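Trucos de orden que me traje de una jornada de puertas abiertas con robots

Por Laurinda Salgado
Compartido 486 veces · 14 comentarios

En marzo fui a la jornada de puertas abiertas de Novport, en el polígono de Trardale. Enseñaban brazos robóticos que recogen y colocan objetos de casa, y yo iba por acompañar a mi cuñado, Belmiro Barreto, que trabaja en mantenimiento industrial. Acabé tomando notas para esta página. Un brazo con dos dedos tiene los mismos problemas que una persona con prisa: lo que está mal puesto no se coge bien.
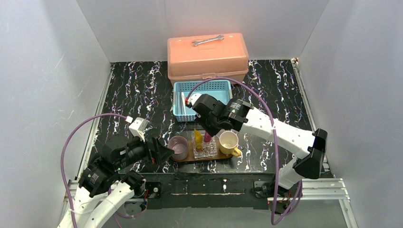
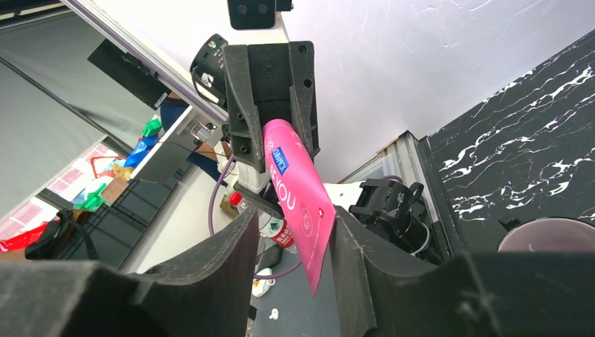
Lo que vimos en la demostración

La visita duraba una hora y se hacía en grupos de 14 personas. Nos la explicó Hayley Bickerstaff, que lleva la parte de pruebas. Cada puesto tiene dos brazos montados en el borde de una mesa, con paredes blancas a los lados y al fondo. Las cosas de encima eran corrientes: una caja de herramientas con una llave fija sobre la tapa, una cesta azul calada, una bandeja marrón con una taza y un vaso, y también un tubo rosa de plástico que en la segunda foto está sujeto entre los dedos de la pinza.

Bickerstaff nos contó que cada tarea se repite muchas veces antes de darla por buena. La de ordenar la mesa llevaba 838 repeticiones el día de nuestra visita y querían llegar a 2000. Entre una y otra cambian los objetos de sitio. Alguien del grupo preguntó cuándo se podrá comprar uno para casa y la respuesta fue que no tienen fecha.

Apunté lo que se puede aplicar en una cocina, un baño o un banco de trabajo.

1. Deje sitio para los dedos

Si dos botes están pegados, hay que mover uno para sacar el otro. Deje entre ellos el ancho de un dedo. En un estante de especias cabe algo menos, pero se deja de tirar el comino cada vez que se busca el pimentón. En casa lo hice quitando los frascos repetidos, que eran unos cuantos.

2. Los tubos, de pie

La crema de manos, la pasta de dientes y el pegamento se guardan mejor verticales, en un vaso o en un organizador estrecho. Tumbados en un cajón ruedan y acaban al fondo. Si el tubo tiene tapón plano, póngalo boca abajo y el contenido baja solo. Si el tapón es redondo, necesita un recipiente que lo sostenga por los lados.

3. Asas hacia fuera

Coloque tazas y jarras con el asa hacia el lado de la mano que usa. En casa somos un zurdo y dos diestras, así que la taza de mi marido va en la otra punta del estante.

4. Una bandeja para lo que se mueve junto

El desayuno, el café de la tarde o los botes de limpieza de los cristales. Se lleva todo en un viaje y, para limpiar debajo, se levanta una sola cosa. Las bandejas con borde sirven mejor para líquidos. Para las que resbalan, corte un trozo de malla antideslizante de las que se venden por metros; la mía es de Pasodari y se lava a mano con jabón neutro.

5. Cestas caladas cerca del agua

Bajo el fregadero y en el baño, mejor con agujeros. Las cerradas crían verdín en el fondo. Una vez al mes vacíela, enjuáguela y déjela secar del revés.

6. Nada encima de la tapa

Si tiene que quitar algo para abrir una caja, acabará por no abrirla. En mi caja de costura tenía siempre la cinta métrica encima. Ahora cuelga de un gancho por dentro de la puerta del armario. En el taller, las llaves que se usan a diario van en un panel, y la caja queda para las demás.

7. Los cables, con holgura

Esto lo preguntó Belmiro. Un cable que acompaña a algo que se mueve necesita una curva amplia en la zona donde se dobla. Vale para la plancha, la batidora y la lámpara de brazo articulado. No lo enrolle apretado alrededor del aparato. Haga un lazo suelto y sujételo con una tira de velcro.

Datos prácticos

La visita es gratuita, pero hay que apuntarse en la recepción de Novport. La siguiente será en octubre, a las 17:00. Se aparca bien detrás de la nave de Ardeleanu. Lleven calzado cerrado, que lo piden en la entrada.

Comentarios

Ermelinda Veloso: Lo de la malla en la bandeja lo hago desde hace años. También va bien debajo de la tabla de cortar.

Nuno Nogueira: ¿Admiten niños en la visita?

Laurinda Salgado: Nuno, a partir de doce años y con un adulto.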